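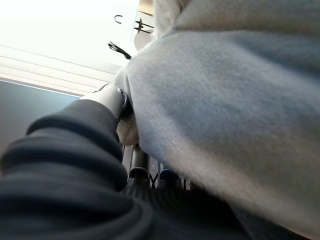 Grey fleece, its nap slightly matted

Washing fleece without ruining it?

merja_h
Bought a pale grey fleece throw from Ternholm in May and the nap has started to mat. I wash it at 40 with the towels. Is that the problem? The label only says machine washable.

Poonam M
The towels are the problem. They shed lint and fleece holds on to it. Wash it by itself at 30, inside out if it's a jacket, and leave out the softener.

stusirico
Disagree about the softener. I've used a capful on ours for 19 months and it is still fine. Matting comes from heat in the dryer.

Poonam M
Softener coats the fibres. It feels nice for a few washes and then goes flat. You may have been lucky with yours.

natalina.z
Dryer here too. I did one on high and the pile went hard in patches – it never came back. Line dry only now, takes an afternoon if there's any wind.

merja_h
I do tumble it, on medium. No room for a line in the flat. Would an airer do?

natalina.z
Yes, an airer is fine. Shake it well first and turn it over halfway.

B Pathak
A soft pet brush helps with the matted bits. Brush it dry, one direction, not too hard. I wouldn't bother on the cheap thin ones, they go bald.

stusirico
Brushing just pulls fibres out. You can see them in the brush.

B Pathak
Some come out, yes. Mine still looks better than it did before.

savita_p
Has anyone used one of those wash bags for catching the fibres? Our drain filter clogs every couple of months and I think it's the fleeces.

Poonam M
I have one. It catches a bit, mostly in the corners. A big throw won't rinse properly in it though, so I only use it for the children's tops.

merja_h
Thanks all. I'll do it alone at 30 with no softener and put it on the airer. Will try the brush on a corner first.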